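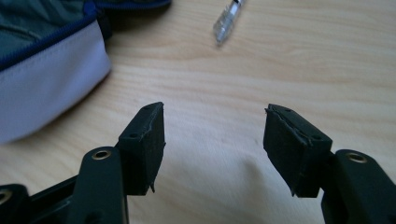
Figure 1. Hand-held gripper at a desk, with a bag and a pen. Note the rubber on both fingertip pads.

Planning and Budgeting for Small Automation Projects
Session 5: Consumables, wear parts and the second order
Handout prepared by Kulap Thongsuk

Before you read

In the last session we made a budget for the first purchase only. Many of you gave a very clean table with the arm, the controller, the table and the safety items. In this session we look at what must be bought again. Please bring your table from last time, we will add columns to it.

1. What the first quotation leaves out

A supplier quotation normally covers the equipment on the day of delivery. It does not cover the equipment in May, after some months of work. For a hand-held gripper the main body is printed or molded plastic with metal inserts, and this part can live quite long. The fingertip pads are another matter. They are the part that touches the objects, so all friction goes there.

Look again at Figure 1. On the left pad a small flap of rubber is torn and hangs down at the bottom edge. On the right pad a layer is lifting along the upper edge and has started to curl. The tool can perhaps still hold a pen, but the budget holder should ask two questions at this moment: do we have spare pads on the shelf, and under which budget line were they bought?

2. Three classes of parts

For the course we use these classes. Other books have other names for them.

Class A, durable parts. Frame, arms, base, mounting plates. Bought once, and replaced only after damage.

Class B, wear parts. Fingertip pads, belts, cables that bend, suction cups. Bought at regular intervals.

Class C, small hardware. Screws, threaded inserts, washers, tape, glue. Bought in packs, and very often forgotten.

The brass inserts in Figure 1 are a good case for discussion. An insert is cheap and it belongs to class C. But it is set into the plastic of the arm, and if the thread is damaged you may need to change the whole arm, which is class A. When a class C part sits inside a class A part, write it in both rows and put a remark.

3. Worked case: the Sopacua project

Sopacua is a small project which collects handling data with hand-held grippers. The team asked for offers from two suppliers, Vomside and Zultico. All prices are in dollars and without tax.

Vomside: one gripper 271, one pair of pads included, spare pair 5.
Zultico: one gripper 163, one pair of pads included, spare pair 20.

On the first day Zultico is cheaper by 108 dollars. A person who compares only the first line will choose Zultico and close the file. Now we add the use. The team expects to change the pads after about 100 hours of work, and they plan 1,000 hours for the tool. The pair delivered with the gripper covers the first 100 hours, so nine spare pairs are needed.

Vomside: 271 + (9 x 5) = 316
Zultico: 163 + (9 x 20) = 343

The order of the offers has changed. The difference is 27 dollars for one tool, and it is not a big sum. For a team with ten tools it becomes 270 dollars, almost the price of one more gripper from Vomside.

Please be careful with the number of 100 hours. It is an estimate from the team and it depends on what is gripped. Soft objects like a fabric bag and hard objects like a pen do not wear the rubber in the same way. Repeat the calculation with a change every 200 hours (four spare pairs) and see which supplier is then cheaper.

4. When to replace: write the rule before you buy

It is difficult to agree on a replacement when everybody is busy. The operator wants to finish the day, and the person with the budget wants to wait until next quarter. For this reason the rule should be written in the purchase plan. Sopacua uses the following text, and you may adapt it:

"A pad is replaced when rubber is torn through at an edge, or when a layer is lifting from the body. Both pads of a pair are replaced together. The date and the hours are written in the tool log."

By this rule the pair in Figure 1 should be replaced. A rule based on what the operator can see is easier to follow than a rule based on hours only, but you need the hours too, otherwise you can not plan the next order.

5. Stock and delivery time

The smallest useful stock is the quantity you will use during one delivery time, plus one pair for each tool. If the delivery takes four weeks and one tool works 25 hours in a week, then one tool uses one pair in this period. With the extra pair you keep two pairs per tool.

Cleaning materials should be in the plan also. Sopacua orders its wipes from Pristineo together with the office supplies, and so this cost was not visible in the project budget for a long time - a common situation in small teams. Ask the office for the invoice and copy the amount to your own table.

6. Task for next time

Hand in on 25th February, on paper or by mail, not more than two pages.

a) Take your table from the last session and mark every row as A, B or C.
b) Choose two class B parts. For each one, find a spare price and estimate the interval of change. Write where the estimate comes from.
c) Calculate the total for 1,000 hours.
d) Write a replacement rule of two or three sentences for one of these parts.

If you can not find a spare price, write to the supplier and ask. Some suppliers do not sell the pads separately - in this case use the price of the complete finger and say so in a remark.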